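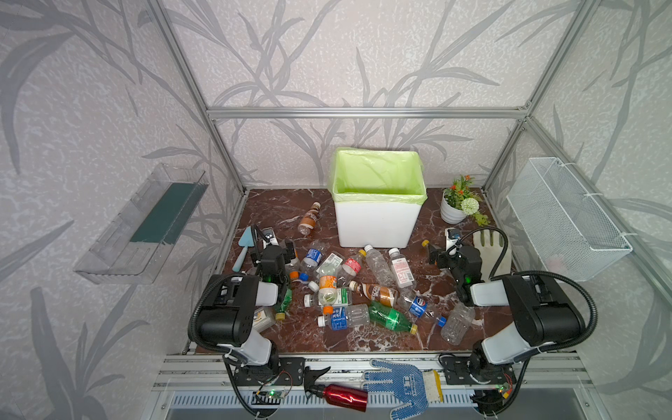
The Meter at Prarkeo

Print | E-mail

Saturday, September 1, 2018
By Sanne Stevens

The meter at the Prarkeo pumping station read 3,858 when Štěpánek signed for the keys. He wrote the figure in the log, as the manual required, and initialed it.

The previous operator had left nine pages of notes. Pump two was to be started before pump one. The valve on the Wurnatano line stuck at a quarter turn and should be freed with the short wrench. The last page said only: "Read the meter at night."

He read it at night. It showed 3,710. He checked the seal, which was intact, and the flow direction, which was correct. The difference was 148 units.

In the morning it read 3,858 again.

He reported the fault by telephone. The clerk asked whether any water was missing. Štěpánek said that none was.

"Then what do you want repaired?" she said.

He added a second column to the log, headed it "Night," and went to start pump two.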